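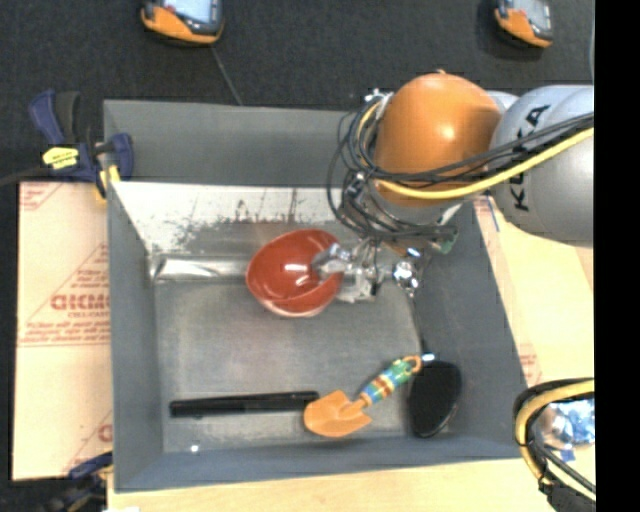

Ringing recoveries and geolocators: which should a small station use?
Posted in: Bird Migration and Field Methods

Our station at Stanow has ringed wintering waders on the estuary for some years, and the governing body has asked for a written recommendation on whether we should begin fitting light-level geolocators in January. The species concerned is the dunlin. We hold a ringing permit but have no experience of tags. I should be grateful for advice on the following points: whether the tags give a position good enough to identify individual stopover sites, and what proportion of birds a station of our size might expect to catch again.
Mandmont_Records

Posted by Msimang

A light-level geolocator records the times of sunrise and sunset, from which latitude and longitude are worked out afterwards. The error is commonly well over 100 kilometres, and latitude is very poor near the equinoxes, when day length is much the same everywhere. You should therefore expect to identify a region — not a particular bay or mudflat. Birds that pass the summer in continuous daylight present a further difficulty, as there is no sunset to record.

The tag must also be recovered, because it does not transmit. At our own site we fitted 60 tags and retrieved five in the following winter. That was a poor year, but it should be allowed for in any budget. A ringing permit does not normally cover the fitting of tags; a separate application is usually required, and the combined weight of tag and harness will be examined closely. I would advise you to apply well before the season and to treat January as optimistic.

Posted by estuary303

Just use colour rings. Much cheaper and people send in sightings.

Posted by Ustaden Wader Group

The reply above is brief, but the suggestion has merit. Colour rings must be registered with the scheme co-ordinator so that combinations are not duplicated, and sightings will cluster where there are birdwatchers. We would suggest one full winter of colour-ringing first. It will show how faithful your birds are to the site, and the return rate will tell you whether tags are worth the expense.

Last edited 2021-12-25 to correct the paragraph on registration.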